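# Automation Working Group: Minutes of the September Meeting

Location: Primdale Technical Center, Room 308
The meeting was called to order at 9:30 a.m.

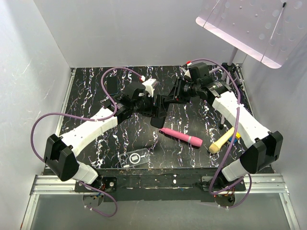

**1. Previous minutes**

The minutes of the last meeting were approved with one correction. The Gornport site was listed under the wrong cost center.

**2. Visit to Brornent**

Members received the report on the visit to the Brornent demonstration hall. The group of 11 attended two sessions in the morning and a question period after lunch. The host presented a two-arm tabletop cell intended for handling small objects. Toys and other light household items are used as test pieces at this stage.

The following points were recorded:

- The host repeats each task 200 times before changing the layout of the table.
- Both arms are mounted at the front of the table. Members asked whether a rear mount had been tried. The host will reply in writing.
- Cable routing was discussed at length. The Gornport members asked that any cell purchased by Primdale have its cables clipped along the links.
- Noise was acceptable at normal speaking distance.

The group agreed that the visit was useful. It was noted that the afternoon session ran late and that the tour of the machine shop was dropped.

**3. Open day at Primdale**

The open day will go ahead with a limit of 100 visitors. Brornent has offered to bring a cell for the main hall. Facilities will confirm the floor loading and the power supply before the offer is accepted. Visitors will stand behind a barrier during all demonstrations.

Theodorakopoulos has quoted for signs and barriers. The quote was accepted, subject to delivery one week before the event.

**4. Actions**

- Primdale office: send written questions to Brornent.
- Facilities: report on power and floor loading.
- Gornport office: draft the visitor safety sheet.

**5. Other business**

Parking passes for the open day will be issued by the front desk.

The meeting closed at 10:50 a.m.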